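We use cookies to remember your settings and count visits. Accept all | Manage choices

Gallery wall up the stairs – where on earth do I start?

Posted Fri 24 March by stairwellsally

Hi everyone! We moved into our place in Graltport last September and I've finally got the go-ahead (from myself) to do the staircase wall. It's a straight flight, 13 feet of plain painted wall going up with the handrail on the other side, and I've wanted to fill it with pictures since the day we got the keys. I have a big pile of frames in all sizes, mostly thrifted, mostly black, with a few gold ones I can't bring myself to part with.

What I can't figure out is the layout. Do I follow the angle of the stairs or go straight across? Do I start at the bottom or in the middle? And how do I hang anything over the steps without breaking my neck? I've made one test hole and it crumbled into a crater, so I guess I'm asking about that too. The house is from the fifties and I think the walls are plaster. My budget is small, but I have a whole free weekend and a lot of energy!

Anahera Faulkner

Oh, you're going to love this, stair walls are my favorite wall in any house! I've done three now (mine, my sister's and my mother-in-law's, in that order of difficulty) and I'd happily do another one tomorrow.

Follow the stairs. A straight-across arrangement can look great on a landing, but on a flight you end up with the bottom pictures way over your head or the top ones down by your knees. What I do is stand on a step, measure 57 inches straight up from the tread, and put a little pencil mark there. Then I do the same every third step. Join up the marks with painter's tape and you have a slanted line that runs with the stairs. That's the middle of your arrangement. Some pictures sit on it, some go above and some below, and it all climbs together as you walk up.

Before any of that, though, clear a big patch of floor and lay everything out. I mean everything, including the ones you're not sure about! Put a strip of tape down at the same slant as your staircase and build around it. Biggest frame first, a little off center, then the medium ones, and the small ones go in last to fill the holes. Leave two to three inches between frames and try to keep that gap pretty even, it does more for the finished look than having frames that match.

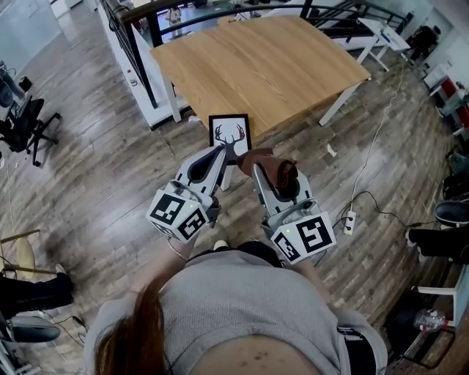 Small frames are the ones people give up on, and I think they're the best part. They look lost when they're on their own, so give each one a bigger neighbor and let it tuck into the corner where two larger frames don't quite meet. Simple, strong images work really well at that size. Something like a black deer head silhouette with big antlers, on a white mat in a black frame, still reads perfectly from the bottom of the stairs, where a busy little landscape would turn to mush. I'd put one like that low down near the first few steps and another bold one up near the top, and save the detailed family photos for the middle where people are right next to them.

Once you like it, cut paper templates. Grocery bags are fine, and so is old wrapping paper. Trace each frame, cut it out, and mark on the paper exactly where the hanger pulls tight (hook your finger under the wire and lift, that's your spot – not where the wire sits when it's slack). Tape the templates up and leave them for a couple of days. You'll walk past and shift one, then shift another, and by Sunday it'll be right. Then nail straight through the mark and tear the paper away.

And yes, keep the gold ones! Spread them out so no two are side by side. Please post pictures when you're done, I really want to see it.

Daiane Damasceno

Agree with all of the above and I'll just add the wall part, as old plaster is my thing.

Your crater is normal. Plaster that age is brittle, and a fat nail going in with a big hammer will knock a chunk off every time. Put a small X of tape over the mark and drill a little pilot hole with a masonry bit, slowly, no hammer setting. For light frames, a thin hardened picture nail going in at a downward angle is plenty. For anything heavy, use a proper wall anchor or find a stud, and check the weight printed on the packet. I don't use adhesive strips on plaster at all. They hold beautifully until the day they don't, and then they bring the paint down with them.

To fix the crater: brush out the dust, dampen it a little, fill it with patching plaster in two thin coats, sand, touch up. If you plan it well there'll be a frame over it anyway!

For reaching over the steps, please don't balance a kitchen chair on a tread. I've seen it done. Rent or borrow a ladder with legs that adjust separately and is rated for use on stairs, read the sticker on the side, and have someone stand with you. Hang the high ones first while you're fresh. Start in the middle of the flight and work out both ways, so if your spacing drifts a bit it drifts at the ends where it doesn't show.

One more: stick felt dots on the bottom two corners of every frame. People brush past on stairs all day long and the dots stop things from sliding crooked. A dab of museum putty does the same job.

gus_on_the_hill

I just eyeballed mine. Took an afternoon. A couple are crooked but I like it and the holes are behind the pictures so who cares. Have fun with it!

PS if you end up short on frames, go to yard sales late in the day, they practically give them away. Black spray paint covers a lot.

Contact | © Prareck Home Help | Back to top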